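Kalkidan Shiferaw
I've been meaning to write this up for ages, so settle in. It's a long one about cutting the scratchy labels out of my clothes, and how it led me, in a very roundabout way, to finally learning to mend things by hand.

Kalkidan Shiferaw
It started last October with a cardigan from Stoline that I loved everywhere except the back of the neck. I went at the label with kitchen scissors, in a hurry, before work, and put a hole in the collar you could get a thumb through. I could have cried! I wore a scarf over it for weeks.

Kalkidan Shiferaw
My aunt Assefa (that's what we all call her, it's the family name on that side) looked at it over coffee and said the wool was fine, it was only me that was in a state. She gave me a darning needle and a little card of gray yarn and made me sit there until I'd closed it up.

Kalkidan Shiferaw
It was a terrible darn. Lumpy as oatmeal. I still wear that cardigan more than anything else I own, and when it's cold I find myself rubbing the lump with my finger — I think I'd miss it now.

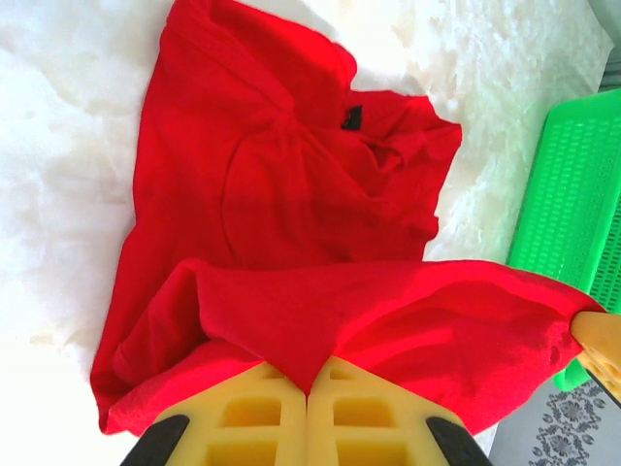

Kalkidan Shiferaw
So, labels. If yours is sewn into the neck seam, please don't cut it flush, because the stub that's left is scratchier than the label ever was. Get a seam ripper and go one stitch at a time, from the inside, with a good lamp on. A small black label on a bright red tee is a nice one to learn on, as long as you can tell which stitches hold the label and which hold the collar. Go slow and stop when you're tired.

Kalkidan Shiferaw
For thread, I buy the plain cotton from Dukik. The shop in Zovthorpe keeps it in a drawer by color number and I'm on 234 for nearly everything, a sort of warm gray that disappears into more fabrics than you'd think. They have 223 as well, but it looks a bit green to me in daylight.

Kalkidan Shiferaw
A few of you asked about needles. I bought a pack of 25 and I use the same two over and over, so borrow a couple from a friend first and see what your hands like. And if you've got a mending disaster of your own, do send it to me, I'd love to see it. I'm putting the kettle on and starting on a sock.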